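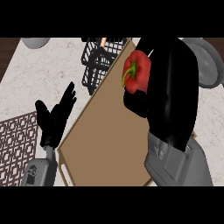 Right hand holding the red pepper over the cutting board, left hand open. Simulated kitchen, Trorness project.

Search the newsletter
Enter keyword

The pepper that wouldn't let go

We have a good fault to share this month, and I mean good in the sense that half the lab has been happily arguing over it at lunch. Anyone who has followed the Trorness kitchen work knows the pepper task: pick up a bell pepper, bring it over the board, set it down, open the hand, back away. We had 200 runs of it lined up in simulation before the software was due to go across to the real arms at our Allville site in July. In 41 of those runs the robot got the pepper over the board and then did nothing. The hand stayed closed. The arm pushed down a little, stopped, pushed down a little more, and kept that up until the timer ended the run.

At first everybody blamed contact physics (everybody always blames contact physics). A round, slippery vegetable wrapped in a lot of black fingers is a hard thing to simulate, and we've had peppers shoot across the counter before, once with enough speed to clear the far edge. So two days went into friction settings. We made the pepper stickier, then slicker, then slightly heavier. The count of stuck runs hardly moved, and by the end of the second day we had a very well-tuned pepper and the same fault.

The break came from the logs. Prakar, our grasp planner, decides when to open the hand by watching for an upward force at the wrist: the pepper touches the board, the board pushes back, the hand opens. Lovely and simple. But the arm also has a soft force limit, put there to protect people and furniture, and when that limit trips it stops the downward motion and throws away the last force reading. You can probably see where this is going! If the pepper met the board a bit too fast, the limit tripped first, the reading was wiped, and Prakar never heard about the touch. It asked the arm to go down again. The limit tripped again. Round and round, with the pepper squeezed between hand and board the whole time.

In simulation that costs you nothing but a flat afternoon. On hardware it's a safety matter, and we're treating it as one. A closed hand pressing over and over into a work surface is exactly what we don't want near anyone's fingers, and each single push was small enough to pass the limit check. The check looked at one push at a time and had no idea there had been 44 of them in a row, the worst case we found.

Three changes are in. The force reading now survives a limit stop, so the planner always gets the news. Repeated stops at the same spot are counted, and after the second one the arm backs off, holds still and raises an alert. And the approach over the board is slower for the last stretch, which adds a little time to every run and which I have already heard complaints about. It stays.

We reran the full set last week. No stuck runs. We then tried 64 extra runs with the board turned to odd angles, and those came through without a repeat as well, though a few ended with the pepper rolling off the board after release. That one is a separate fault with its own ticket, and if you like rolling objects please come and take it.

The move to the real arms is on hold until the alert has been tested with the stop button wired in. If you run Prakar on anything else, including the Deng sorting bench, update before your next session and check your own logs for back-to-back limit stops. Send me what you find, even if it's boring. I'd love to know how long this has been hiding in there.

More from this newsletter
Why we slowed down the wrist joint
Deng bench: new shelf layout and what it broke
Notes from the Allville open house
Writing a fault report people will read

Contact the newsletter desk | Copyright Trorness | Back to top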